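### 3.2 Small appliances and the shared breakfast surface

Households in the Tesberg survey (Rattanakul, 11 Mar 2023) were asked which objects stay out on the kitchen worktop between meals and which are put away. Of the 3,612 entries in the item log, over 200 concerned the toaster, making it the most frequently mentioned appliance after the kettle. Most respondents kept it within reach of a socket and moved it only for cleaning.

The coffee maker followed a similar pattern. In 165 entries it was recorded as sharing a surface with the toaster, usually standing behind or beside it. Boards and bowls were less settled. Respondents in the Magsi district tended to leave a cutting board out all day and to use it as a resting place for other things, while those in Gorik returned it to a cupboard after use. We coded a board as "in place" if it was on the worktop at both of the daily checks.

Five arrangements were then defined for the second round in May. Arrangement 4 (Figure 3) groups the toaster, the coffee maker, a board and a bowl on one table.

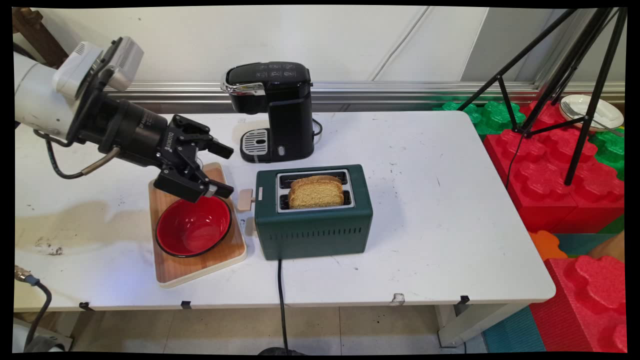
**Figure 3.** Arrangement 4: green two-slot toaster with bread in both slots, black single-serve coffee maker behind it, and a red bowl on a wooden cutting board.

Does a toaster need to be put away after each use? It can stay out if it is unplugged, left to cool and emptied of crumbs regularly.

Responses to the arrangements were scored with the Adesora checklist, which has separate items for reach, free space and ease of wiping down. Scores for free space are reported in Section 4.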